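4. Placing the Duvham Air Sensor

The box says the sensor works anywhere in a room. We have our doubts, so please read this part before you reach for the adhesive pad.

1. Pick a flat surface at sitting height. A table or low shelf will do. Windowsills give poor readings, whatever the leaflet from the last model claimed.

2. Plug in the cable and wait 60 minutes. The light turns green long before that. Ignore it.

3. Open the Cosari app and choose Add Sensor. If the app offers "Smart Placement," skip it. Gladys Langat in our support office tried it in 2 rooms and got the same advice both times.

4. Write down the first CO2 figure. Anything above 1,522 in an aired room means the sensor needs a reset (see section 6).

Note: The "Air Score" is a blend of several readings. We would not change your habits over it. Look at the separate figures.

CAUTION: Keep sprays and solvents away from the intake. The filter is not as tough as the sales page suggests. 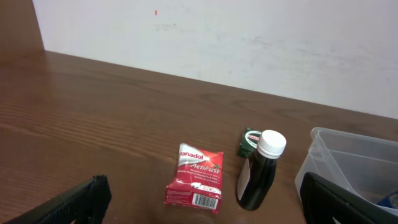
Fig. 4. Wooden tabletop against an off-white wall.

5. Leave a hand's width between the sensor and the wall.

6. Check the reading again in the evening. If it has not moved at all, unplug the unit and repeat from step 2.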